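Naltadia Word List – read me first

Hello, and thank you for downloading the Naltadia list! It's a plain collection of old words for weather, gathered from parish magazines, farm diaries and a great many letters, and I've tried to keep it simple enough to open in whatever spreadsheet you happen to like.

What's in the folder

words.csv – the list itself, one word to a line
sources.csv – where each word was found
notes.txt – my ramblings on spelling, which you may skip with a clear conscience 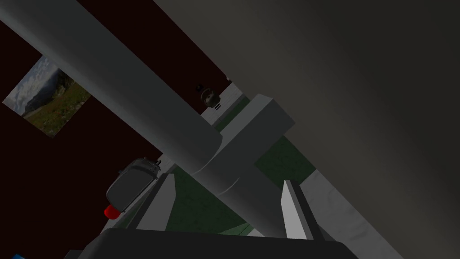 Each word has a meaning, a region and a source code. Codes starting with NK come from the Nakar letters, and those starting with PA come from the Paredes diaries (lovely things, full of drizzle and complaints about hay). Where a word turned up with more than one spelling I've kept the oldest as the main entry and put the others in the "also" column.

Version 2 adds 100 words, nearly all for kinds of rain, and mends 13 entries where the region had slipped into the wrong column. If you're still using the first version, please do swap it over, as the old source codes won't match the new file.

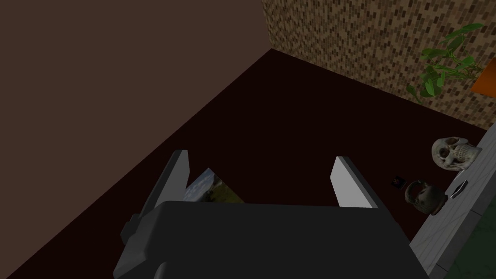 Known gaps

Snow is thin, and fog is thinner still. The Rotus papers ought to help with both once I've finished typing them up, though the handwriting is dreadful and I'm hoping for March.

Using it

Share it, print it, read it aloud in the kitchen – all I ask is that you mention Naltadia and keep the source codes with the words. Corrections are very welcome, especially from anyone whose gran said it differently.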